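Radano Clothes Kit: your questions, my answers

I get a lot of the same emails about the Radano, so I've put the answers in one place. Last updated June 28, 2024.

What do I get for my money?

Two soft-edged fingers, the wrist camera, the mounting plate, a bag of screws (15, plus a couple of spares if I packed it) and a login for Notis, the software that runs it all. The arm is extra! If you already own a Kandum or a Groen, the plate fits straight on.

How much is it?

$2942 for the full kit. Fingers only is a lot less, so write to me and I'll send you a price.

Can it really pick up clothes?

Yes, and it's my favorite thing to do with it. Slippery, shiny fabric is harder than cotton, so try both before you decide on your speed settings. I like to practice on upholstery, because a garment lying on other fabric is a much tougher job than one on a bare tabletop.
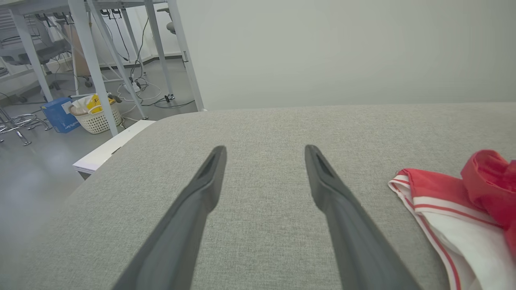

Raimonds Kivi wrote in to say that his kit kept pinching the couch cover along with the shirt, and that dropping the grip height by hand every time was driving him nuts. Was there a setting for it?

There is! Raimonds, go to Surfaces in Notis and pick "soft." It makes the fingers come in slower and stop a little higher. You may miss a very thin T-shirt now and then, but you'll stop grabbing the furniture.

Does it fold?

Not yet. It picks up, carries and drops. I've been promising folding since January and I'm still not happy with the sleeves (sleeves are awful).

How long does setup take?

My own best is 11 minutes, but I've done it a silly number of times. Give yourself an afternoon, and do the camera calibration before you tidy your cables away.

Can I return it?

Sure, within 100 days, even if you've scratched the fingers. Mail it back to Hendrik Aerts at the address on the packing slip and put your order number inside the box.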